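Re: [drema-supporters] Away end at Trindura

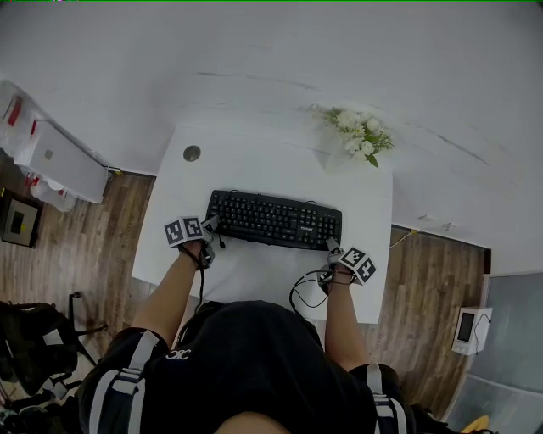
Both hands at the keyboard

Evening all,

Brilliant news, the away allocation has gone up to 600! Trindura have opened the far corner too, so bring flags, drums, your nan, whoever. Coach leaves the Yip car park at 2, and we've got 72 seats (text me if you want one).

Yolanda Gallardo wrote:
> Gate last time was 2,373 and we were squashed in behind
> the dugout. Any chance of more room in February?

Yes, loads more! And if Drema play like they did in the second half against Biltel, we'll need it.

See you there,
Col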